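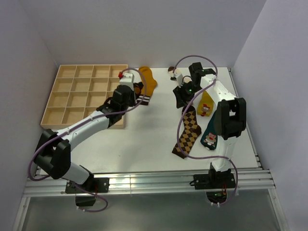 Thijs Maes has asked whether socks should be rolled or folded before they go into a divided tray, and whether ankle socks need a tray of their own. Folding is recommended for both, and one tray will serve.

Sorting Socks into a Compartment Tray

Lay all socks flat on a clear table so that cuffs and toes can be seen. A sock with a striped cuff is easily matched by the band, and plain socks should be compared by length and by the knit at the heel. Set aside any sock that has no partner.

Place 2 matching socks together, heel over heel, and smooth out the creases. Fold the toe toward the cuff, then fold once more until the pair fits the width of a cell. Do not turn one cuff over the other - this stretches the elastic.

Stand each pair upright in its cell with the fold facing up. Begin at the back row with heavy winter pairs and keep the front row for everyday wear. Thick pairs that press against the dividers should be moved to a deeper drawer.

Single socks may be held until the next laundry day. Check the tray again in July, when winter pairs can be put away.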